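In Praise of the Short Menu

My favorite lunch place in Flakivwood has three things on the menu. Soup, a rice bowl, and whatever pie they felt like making that morning. I have eaten there more often than I can justify, and I still get a small thrill every time I walk in and read that little board. Three things! I can hold the whole menu in my head on the walk over and argue with myself the entire way.

Compare that with the diner out on the Resard road, where the menu is laminated, folds out twice, and lists 141 dishes. I like that diner. The booths are good and the coffee keeps coming. But I have never once ordered there without feeling I was guessing. There are tacos next to the lasagna, and a page of seafood, and we are a long way from any sea. By the time the server comes back for the second time I panic and get the club sandwich, and so, as far as I can tell, does everybody else.

I think a short menu is one of the kindest things a restaurant can offer, and I wish more of them had the nerve. A kitchen that makes three dishes gets to make them over and over, all day, all winter, until the cook knows how the onions should smell at every stage. The soup in Flakivwood changed in February — more barley, a little less salt — and the regulars noticed right away. We talked about it across the tables. I can't imagine anyone noticing a change in dish number 99.

People tell me a short menu is snobbish, and sometimes it is. I have been to the kind of place where you get four choices, all of them involve foam, and the staff seem to be doing you a favor. That bothers me too. But the short menus I love are mostly cheap ones: the counter in Esten that sells dumplings and tea, the church hall suppers I grew up on, where you got ham or you got no ham. Nothing about them was fancy, and they could feed 50 people in an hour with one oven.

The same thing has crept into how I cook at home, and I'm delighted about it. I used to keep a drawer full of torn-out recipes I was going to try someday. Now I have a handful of dinners I make on repeat, and a few plain white bowls in different sizes that suit nearly all of them. Supper is faster, the shopping list barely changes, and my lentils have gotten really good (I will fight for my lentils).

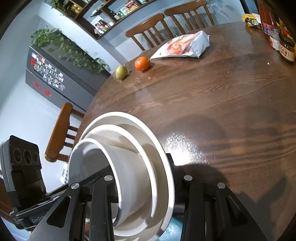

What about picky eaters?

It's a fair worry, and I don't want to wave it off. If you can't eat wheat, or your kid will only touch noodles, a board with three items might leave you with nothing at all. Big menus are generous that way, and a mixed group of hungry relatives is exactly when I head for the diner.

Still, a small kitchen can bend more than you'd expect. At Miah, a tiny breakfast spot with a menu you could fit on a postcard, they'll swap the toast for potatoes or leave the egg off without any fuss, and they can tell you what's in everything, down to the oil. Try asking that about a dish that gets ordered twice a month.

So if you run a restaurant and you've been eyeing that second page of specials, wondering whether to let it go, please do. Keep the pie, though.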